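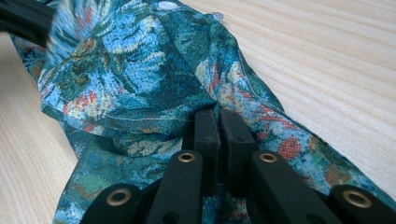
Printed fabric in teal, deep blue and coral, with stitched seam and white button

Staswood Painted Garden Print
Item no. 2291
Sold by Malhotra

A dense all-over print in teal, turquoise, deep blue and dark green, with speckles of coral red, orange, pale yellow and off-white. The flowers and leaves are built up from small dots, so the design looks a little like tapestry. The print was drawn for Staswood by Geeta Kushwaha and added to the range in September.

The pattern is busy enough that it does not need careful matching at the seams. Small white buttons go well with it – ask for our button card when you order.

Details
Use: shirts, blouses, light dresses
Sold by: the yard, 9 yards maximum per order
In stock: 325 yards

Care
Machine wash cold, inside out, with similar colors. Line dry. Iron on the wrong side while slightly damp. Wash once before cutting.

Ordering
Colors on screen can differ from the cloth – order a swatch first if you are matching thread or lining. Cut lengths cannot be returned unless there is a fault. For trade orders, contact Naveen Sachdeva at the Malhotra sales desk and quote the item number.

Stock updated 03/12/2025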